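Kilham Planning Board thread. Agenda packet is 478 pages, posted at 4:40 p.m. I read it so the posts below can be short. Numbering them as I go.

1/ The item that matters is the proposed change to the town's off-street parking rules. It is listed as a "text amendment," which means no map changes. Every parcel keeps the zone it has now. What changes is the table that sets how many spaces a use has to provide.

2/ Current rule: 2 spaces per dwelling unit, any size, any zone. A studio over a shop on Ong Street needs the same number as a four-bedroom house on a cul-de-sac. The rule has been in the code long enough that the section still refers to a Building Inspector, a title the town no longer uses.

3/ Proposed rule: one space per unit for studios and one-bedrooms in the village district. Everything else stays at 2. There is a draft map of the village district in the packet, but it is reference only. The boundary is the existing one.

4/ The planning department's inventory lists 61 parcels in the district that could add at least one unit under the new table without a variance. The inventory does not say how many owners want to. It is a capacity count. Please don't quote it as a forecast; I have already seen it quoted as one.

5/ Process, for people who asked last time. The Planning Board holds the hearing and votes on a recommendation. The Town Council then takes it up and can adopt, amend or reject. The Board's vote does not bind the Council. A negative recommendation raises the number of Council votes needed for passage under the town charter. That is the whole effect of it.

6/ The hearing was opened in August and continued twice. The first continuance was for a defective legal notice: the notice cited the wrong section number. The second was at the request of the Board, which wanted comments from the fire department on driveway widths.

7/ Fire department comments are now in the packet. One page. No objection to the space count. They ask that any shared driveway serving three or more units be kept clear to its full width and signed. Staff has added that language to the draft as a new subsection (e).

8/ Subsection (e) is where I expect most of the discussion. It says "kept clear" but does not say who enforces it. Parking enforcement has no authority on private driveways. Zoning enforcement does, but the process is a written notice with 20 days to fix the violation. A parked car will usually have moved by then.

9/ Possible fixes: define the driveway as a fire lane, which brings it under a different chapter with immediate ticketing, or make signage and clearance a condition of the occupancy certificate. Staff prefers the second. The memo does not cost out either one.

10/ Garages. Under the current code a garage bay counts as a space only if it is "available for the parking of a vehicle." Nothing defines available. The draft sets a minimum interior size and drops the word. If the bay meets the dimensions it counts, whatever is stored in it.

11/ I asked the planning office whether the new dimensions apply to existing garages. They do not. Existing bays that were counted at the time of permit stay counted. A garage that is enlarged or rebuilt gets measured under the new rule.

12/ Tandem spaces (one car behind the other) are allowed for a single unit, and still barred between two different units. No change there. Several commenters wrote in opposing tandem parking between units, and the draft agrees with them.

13/ The commercial side. Zoila Quispe, who represents the Giriretti property at the corner of Ong and Depot, submitted a letter asking that shared parking agreements be allowed between a business and the apartments above it. Her argument is that the two uses peak at different hours.

14/ The draft allows that, with a recorded agreement and a 478-foot maximum walking distance. I assumed the number was a typo left over from the page count. Staff says it is not. It is the measured walking distance from the municipal lot entrance to the far end of the district. A round number may get substituted at the hearing.

15/ Written comments in the packet run both ways. The opposing letters mostly concern overflow onto Mill and Prospect, which are outside the district and have no time limits. The supporting letters mostly concern cost. None of them include a street count, and neither does the staff memo. One should be done before the Council vote.

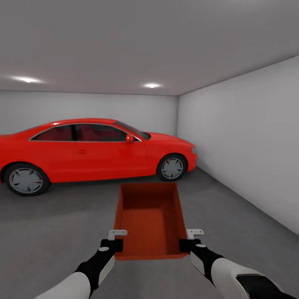

Parvaneh Taheri
Town government reporter, The Kilham Under

16/ Overnight parking is a separate matter and is not on this agenda. The winter ban is in the traffic ordinance, which the Council controls directly. If you want to speak on the ban, the Board chair will probably rule it out of order. Send it to the Council clerk.

17/ What the Board can do at this session: close the hearing and vote, close the hearing and vote later, or continue again. If they close it, no new written comments can be accepted by the Board after that point. Comments to the Council stay open until its own hearing.

18/ If the Board changes subsection (e) in substance, town counsel has to decide whether the change is within the scope of the published notice. If it is outside, the notice runs again and the hearing starts over. Counsel's opinion on that is not in the packet. I have requested it.

19/ Speakers get three minutes. Sign-up sheet is at the door from 6:30 p.m. Remote speakers have to register with the clerk by noon on the day of the hearing. The remote link is on page two of the agenda, and the one on the town calendar is out of date.

20/ Correction to post 6: the fire department comments were requested by the planning director, and the Board then voted to continue in order to receive them. The minutes have it in that order. Draft text, fire memo and the Quispe letter are all in the packet under Item 4.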